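Rendik Quiet Closer: Hinge-Side Door Closer for Interior Doors

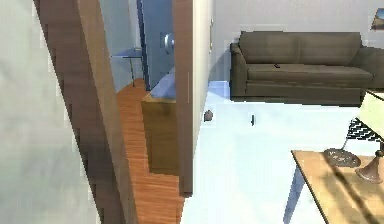
Rendering: blue interior door at the end of a hardwood hallway.

13 comments | Share this page

Every house has one door that slams. Yours may be the bathroom, the bedroom at the end of the hall, or the closet that waits until two in the morning and a light breeze. You have probably tried felt dots, a folded sock, and speaking firmly to teenagers. The Rendik Quiet Closer is what you buy after the sock.

It is a small spring-and-oil closer that replaces the middle or top hinge on a standard interior door. It pulls the door shut from wherever you let go of it, then slows down for the last stretch so the latch clicks instead of bangs. There is no arm sticking out at the top, so your hallway will not look like the back entrance of a dentist's office.

What it does

The closer has two adjustments, both reached with the hex key in the box. One sets how hard the door pulls. The other sets how slowly it finishes. Turn either one a quarter turn at a time, let the door close, and have a look. People who turn it three full turns on the first try write to us, and we answer them all, politely.

Out of the box it is set for an ordinary hollow-core door of no great ambition. Solid doors need more pull. Doors over thick carpet need a lot more pull, or a trim along the bottom, and if you can hear the door brushing the pile, you should trim first and buy from us second.

There is also a hold-open position. Push the door past a right angle and it stays put until you nudge it back. This is useful when carrying laundry, a couch, or a cat who has opinions about closed doors. If you never want the door to stay open, the hold can be switched off with the same hex key. Please do not lose the hex key. We sell spares, but it feels a little sad for everyone.

What it does not do

It does not fix a door that is hung crooked. If your door drifts open or shut by itself right now, the frame or the hinges are out of line, and the closer will only help it be crooked more smoothly.

It does not block sound. Customers sometimes buy one hoping to hear less of the person on the other side. You will hear the same amount of that person. You will hear less of the door.

It is not rated for fire doors, outside doors, or the door between the house and the garage. That last one often has rules attached to it. Ask your local building office, and use the closer they tell you to use, even if it has an arm.

It does not work on sliding doors. We get asked.

Fitting it

Plan on an hour for the first door and much less for the second, by which time you will be insufferable about it. You need a screwdriver, a wedge or a stack of magazines to hold the door up, and the patience to leave the other hinges alone while you work.

Close the door, or near enough, and wedge it from below. Take out the pin, then unscrew the old hinge from both sides. Set the closer in the same recess with the oil cylinder facing up. The word UP is stamped on it. Start all the screws by hand before you tighten any of them, then take the wedge away and open the door slowly.

If the old screw holes are worn out, glue in a few toothpicks, let them dry, and snap them off flush. It is an old trick and looks terrible until the hinge covers it.

Painted hinges are their own hobby. Score around the edges with a knife before you pull, or the hinge will come off with a piece of the door attached.

Sizes and finishes

The Quiet Closer comes in the two common corner shapes, rounded and square. Look at your existing hinge before ordering. Rounded hinges come back to us as exchanges for square ones more than anything else we sell, and the other way around comes second.

Finishes are satin nickel, matte black, aged brass, and a plain white we call Gravley, after the street our first workshop was on. Gravley is the one to get if you plan to paint over it. Paint the plates only. Paint on the moving barrel will seize it, and the warranty has a sentence about this.

Specifications

Model: Rendik Quiet Closer, single
Door weight: up to 100 pounds with two closers fitted
Door type: interior, hinged, swings one way
Adjustment: pull strength and closing speed
Hold-open: yes, can be switched off
In the box: closer, 6 screws, hex key, paper template, instructions with drawings
Warranty: 13 years, first owner, normal household use

A word on "normal household use." Our test rig opened and closed a sample 3,255 times over a long December before somebody unplugged it to make coffee. The sample was fine and went back on the rig. Swinging on the doorknob is not normal household use, regardless of the age of the person swinging.

Care

Wipe it with a dry cloth when you remember. Do not oil it. The oil is already inside, where it belongs, and if you ever see any on the outside, stop using the closer and send it back. In a cold house the door may close a little slower in winter. Give the speed screw a quarter turn and put the key back in the drawer.

Returns

Unused closers can come back in the original box. Used ones can come back too, if they have failed. Closers that work as intended but have made the household realize how noisy the refrigerator is are not covered.

Page updated April 23, 2026

Related items

Rendik Spare Hex Key, pack of two
Bhardwaj Soft Strike Plate
Dirnenar Felt Door Bumpers, clear or brown
Rendik Quiet Closer, matched pair
Bhardwaj Hinge Shim Set
Dirnenar Low Wall Stop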